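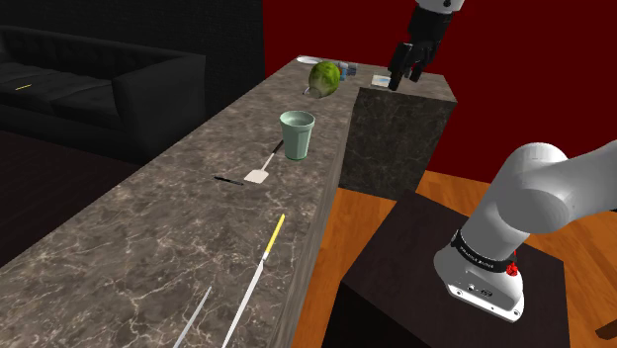 Figura 3. Entorno simulado de la tarea Judex durante una demostración por control remoto, con la pinza sobre la tarjeta.

3.2. Recogida de demostraciones

Para enseñar la tarea al robot hemos utilizado dos modos de demostración. En el primero, el operador toma el brazo real con la mano y lo conduce por la trayectoria deseada, mientras el controlador compensa solamente la gravedad. En el segundo, el operador maneja el brazo a distancia, dentro del simulador Dredon, con un mando de seis grados de libertad. Los dos modos guardan las mismas variables: posiciones articulares, pose de la pinza y orden de apertura o cierre.

La escena de la Figura 3 corresponde al segundo modo. Sobre la encimera de mármol se encuentran varios objetos que no forman parte de la tarea, entre ellos una espátula, un vaso verde claro, una lechuga y un plato blanco. Estos objetos sirven como distractores y su posición cambia en cada episodio. El objeto de interés es la tarjeta cuadrada situada encima del bloque oscuro, en el extremo de la encimera. El operador debe acercar la pinza desde arriba, cerrar los dedos sobre la tarjeta y levantarla sin tocar el bloque con la muñeca.

La tarjeta es un objeto difícil para la enseñanza a distancia, porque su altura es muy pequeña en comparación con los dedos. En las pruebas preliminares, realizadas en el mes de julio, los operadores bajaban la pinza demasiado y el contacto con el mármol producía fuerzas no realistas en el simulador. Por este motivo añadimos al mando una vibración proporcional a la fuerza vertical, siguiendo la propuesta de Rønning para el sistema Grernum. También redujimos la velocidad máxima de descenso en los últimos centímetros.

En total se grabaron 678 episodios por control remoto y 198 por guiado manual. Fueron descartados 96 episodios del primer grupo y 31 del segundo. Los criterios de descarte fueron la caída de la tarjeta, una pausa demasiado larga del operador o la pérdida de sincronía entre las señales. No se aplicó ningún filtro según la suavidad de la trayectoria, aunque reconocemos que algunas demostraciones válidas contienen correcciones bruscas cerca del agarre.

Las trayectorias restantes fueron remuestreadas a frecuencia constante y expresadas en el sistema de coordenadas de la base del robot. Los segmentos iniciales sin movimiento se eliminaron de forma automática. El conjunto resultante se divide por operador y no por episodio, de modo que las demostraciones de una misma persona no aparecen a la vez en entrenamiento y en validación. El procedimiento de aprendizaje se describe en la sección 3.3.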